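TARNDALE LADIES TO HOST THE FLAMETAR SHIELD

2 May 2000

Well, we got it! After two years of letters, phone calls and one very long meeting in Garkska, I can finally tell everyone that the Flametar Shield finals are coming to Tarndale. I put the phone down and did a lap of the kitchen, and I'm not sorry.

For anyone new to us, the Shield is the knock-out cup for women's and girls' hockey clubs in the district leagues. We've entered it every season since we started and got as far as the semi-final once, when Garkska beat us on penalty strokes and then very decently bought the chips. This year the draw has 16 clubs in it, and both finals, the senior and the under-14s, will be played on our own pitch by the river.
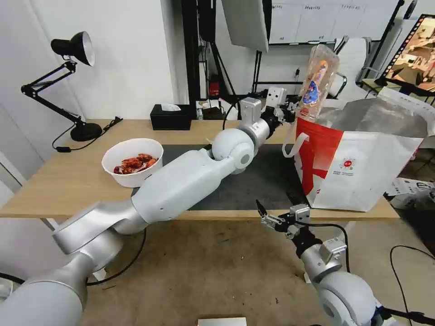 How the day will run

The under-14s go first, with a push-back at eleven. The senior final starts at half past two, and there's a mini tournament on the grass in between for anybody under ten who fancies a go (sticks provided, shin pads please, trainers are fine). If it's level at full time we play seven and a half minutes each way and then go to strokes, same as always. I know some of you would like golden goal. It was voted down in April and I'm not going over it again!

We've room for up to 2000 people if the far bank is dry enough to open. Last season's finals at Garkska drew 811, a record for the Shield, and I would dearly love to see us beat it. Do come even if you've never watched a match in your life, it's quick and noisy and you'll pick it up.

Paying for it

The new dug-outs and the resurfaced goalmouths cost us £3154, every penny of it raised by the club over the winter. The sponsored run did most of that, the quiz nights did the rest, and the Vương restaurant on Mill Street gave us its upstairs room free for all of them. They'll be doing hot food behind the clubhouse on finals day as well, so don't fill up before you come.

Getting in is £2 for adults and free for children in school uniform or club kit. Programmes are 50p and have the full draw in, plus a team photo from our first season that a few of us hoped had been lost.

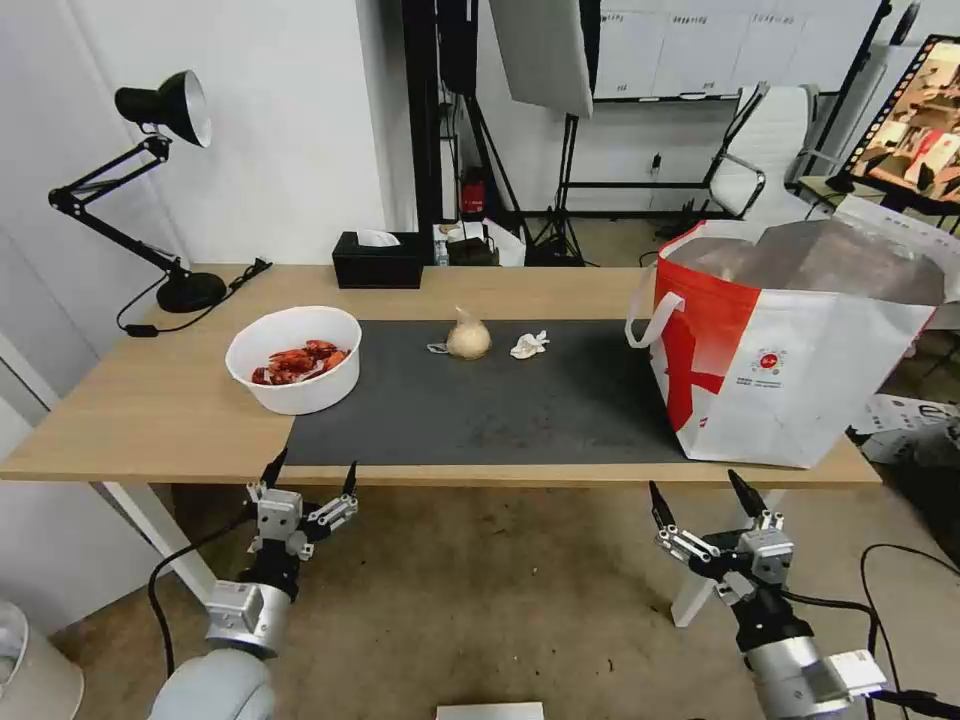

Parking is going to be tight, so please share lifts or use the school field, which will be open from ten. The lane past the pitch has to stay clear for the team coaches and we will be fussy about it. Dogs are welcome on leads but keep them off the turf, and that goes for ours too.

As for the hockey, our seniors still have a quarter-final to win before they can think about playing on the day, away at a side who put five past us before Christmas. We've tightened up a lot since then and the short corners are finally going in. The under-14s are already through to their semi and frankly they're the better bet.

Newspapers and local radio are very welcome at either final. Leave a message at the Tarndale clubhouse and I'll ring you back after training.

Club Secretary, Tarndale Ladies Hockey Club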